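Cloths, trays and a black countertop

Posted by Siebe Van Dijk, March

The countertop went in last year and I have been adjusting the cleaning routine ever since. Black with white veining hides crumbs and shows every streak. Pale cloths left lint on it, so I moved to a pack of five red ones from Skonau, washed separately for the first few cycles.

Current procedure: wipe dry first, then damp, then dry again. Fold the cloth in quarters and turn to a clean face after each pass. No softener in the wash — it coats the fibers and absorbency drops.

Wet cloths no longer go straight on the stone. I put a light wooden tray beside the plastic bin, and the cloth in use gets dropped on that.
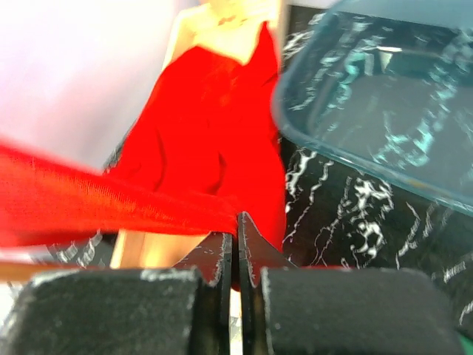

The tray gets oil once a month, both sides, 115 ml for the whole batch of boards. After that it stands on edge overnight. If the oil is still tacky at breakfast, I used too much.

Comments

Delyth Jarman: Does the red bleed at all on the wood?

Siebe Van Dijk: Not after the third wash.

Mohsin Butt: Same counter, same streaks. Trying the dry pass first on Friday.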